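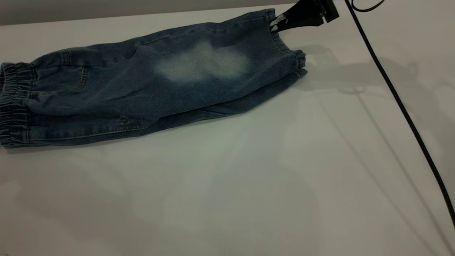
The household textile collection in Hellent will move to a new arrangement from June, when Ridano takes over the service from the current contractor. The collection will continue to be free of charge and will remain on the same day as paper and card. The principal change concerns the way in which items are sorted before they are put out. Residents have until now placed all textiles in a single sack. Under the new arrangement, clothing that can be worn again is to be kept apart from material that can only be recycled as fibre. Wearable items should be clean, dry and folded flat; a pair of child's denim joggers with elasticated cuffs, for instance, may simply be folded lengthwise, one leg on the other, and laid in the sack. Items for fibre recycling do not need to be folded.

The service was introduced as a trial in the Lenihan ward, where 2000 households took part. Participation was steady through the winter and rose in the spring, and the trial was extended by one quarter so that the effect of school holidays on the amount collected could be assessed. The results were reported to members in the spring and the report is available to read at the main library and at the Grurent customer centre.

What will be delivered to your home

Each household on the collection round will receive a pack during May. The pack contains a roll of green sacks for wearable clothing, a roll of white sacks for fibre recycling, a printed calendar and a card listing the items that can and cannot be accepted. Sacks from the previous service may be used for fibre recycling until they run out. They should not be used for wearable clothing, as the crews will be sorting by colour at the kerb and a sack of the wrong colour will be loaded with the wrong material.

Further rolls can be collected from the Grurent customer centre, from any library in the district and from the reception desk at the Lenihan leisure centre. They can also be requested by tying the tag supplied with the roll to the last full sack. The crew will then leave a new roll at the property. Please do not tie the tag to the recycling box or to the handle of a wheeled bin.

Residents in flats with a shared bin store will not receive individual packs at this stage. Ridano is visiting each block to agree the position of a textile bank with the managing agent, and a letter will be sent to every flat once the position has been settled. Until the letter arrives, residents should continue to use the existing banks.

Putting the sacks out

Sacks should be at the edge of the property by 7am on the day of collection. They should be tied at the neck. In wet weather they may be placed under a porch or beneath the lid of the recycling box, provided that they can be seen from the pavement. Sacks must not be left on the highway overnight before the collection.

Each full sack should be light enough to be lifted with one hand. There is no limit on the number of sacks that may be put out, but households clearing a large quantity, for example after a move or a bereavement, are asked to telephone in advance so that space can be kept on the vehicle. A separate appointment can be made in these cases, and there is no charge for it.

Textiles are collected by a smaller vehicle than the one used for paper and card, and it may pass at a different time. A sack that is still in place after the recycling box has been emptied has not necessarily been missed. Missed collections should be reported after 5pm on the day and within two working days.

Wearable clothing: green sacks

The green sack is for clothing and paired shoes that another person could put on without repair. Coats, knitwear, shirts, trousers, skirts, dresses, school uniform, nightwear and hats can all be included. Belts, handbags and scarves can be included as well. Shoes should be tied together by the laces or held with an elastic band. Items with a small fault that has been properly mended are welcome.

School uniform bearing a school badge is accepted. It will be set aside at the Grurent depot and offered back to the school concerned before the start of the autumn term. Schools that do not wish to receive uniform have been asked to inform the service in writing, and in those cases badged items will be sent for fibre recycling.

Underwear and socks may be put in the green sack only if they are unworn. Worn underwear and socks, once washed, belong in the white sack.

Fibre recycling: white sacks

The white sack is for clean textiles which are torn, stained, faded or stretched. Bed sheets, pillowcases, towels, tea towels, curtains without linings, tablecloths and single socks are all suitable. Buttons and zips can be left in place. Curtain hooks and rings should be removed, along with any wire or plastic stiffening.

Duvets, pillows, cushions, carpets, rugs, mattress covers and electric blankets cannot be accepted in either sack. These items should be taken to the household recycling centre at Grurent, where there is a separate container beside the furniture bay. Garments that have been in contact with oil, paint, solvents or animal waste should be placed in the refuse bin.

During the trial the most frequent cause of rejection was damp. A single damp towel will spread mould through a sealed sack within a few days, and the contents of neighbouring sacks on the vehicle may also be affected. Residents who are unable to dry items fully before the collection are asked to hold them back until the next one.

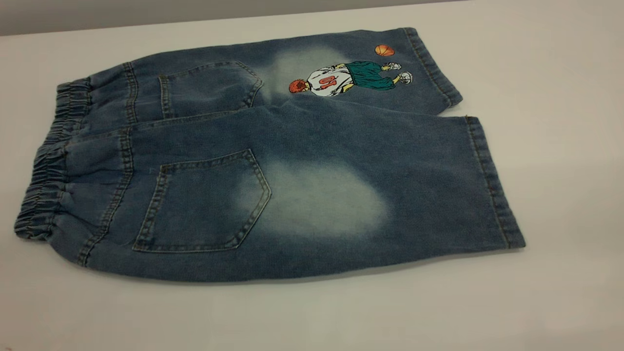
Does clothing have to be ironed before it goes in the green sack?

Clothing does not need to be ironed. It should be washed, dried and folded, and it will be inspected again at the depot before it is passed on.

What happens to the material

Both colours of sack are taken to the Grurent depot, where they are weighed separately. The contents of the green sacks are checked by hand and divided by type and size. Clothing in good condition is offered first to the district's own assistance schemes, including the school uniform grant and the winter coat scheme, and the remainder is sold in bulk for reuse. Ridano is required under the contract to provide a written account each quarter of where the material has been sent.

The contents of the white sacks are baled and sent to be shredded. The resulting fibre is used mainly in padding, insulation and industrial wiping cloths. A small part of it, chiefly undyed wool, can be spun again.

The service expects to handle 600 tonnes in its first full year. Income from the sale of textiles will be set against the cost of the collection, and the balance will be reported in the annual accounts under waste and recycling. No part of the income will be retained by the contractor above the agreed collection fee.

Textile banks

There are at present 70 textile banks in the district, most of them in car parks. They will remain in use throughout the summer. In the autumn each bank will be reviewed, taking account of the amount collected, the condition of the site and the distance to the nearest kerbside round. Banks which serve flats or rural properties outside the collection area will not be removed as a result of the review.

Residents are reminded that items must not be left beside a bank that is full. Material left on the ground is treated as fly-tipping even where it has been bagged, and a fixed penalty may be issued. A full bank should be reported using the telephone number on its side panel.

A number of unbranded banks have appeared on private land along Lenihan Road. These are not part of the service, and the district has no information on how the contents are used. The landowners have been contacted. Residents who wish to be certain that their items reach the district's scheme should look for the green and white panel bearing the name of the service.

Assisted collections

Residents who already receive an assisted collection for refuse and recycling will automatically receive one for textiles. The crew will collect sacks from the usual agreed point at the property and there is no need to apply again. Residents who do not have an assisted collection and who would find it difficult to bring sacks to the kerb may apply by telephone or in person at the customer centre. Applications are normally decided within ten working days.

The printed calendar and the accompanying card can be supplied in large print, in Braille and in languages other than English. Requests should be made before the end of April if the materials are to arrive with the main delivery. Requests received later will be met by separate post.

Households that have not received a pack by the first collection in June should contact the Grurent customer centre, giving their full address and postcode. Sacks may be put out in the meantime in any clear bag, marked either "wear" or "fibre" on a piece of paper placed inside so that it can be read through the plastic.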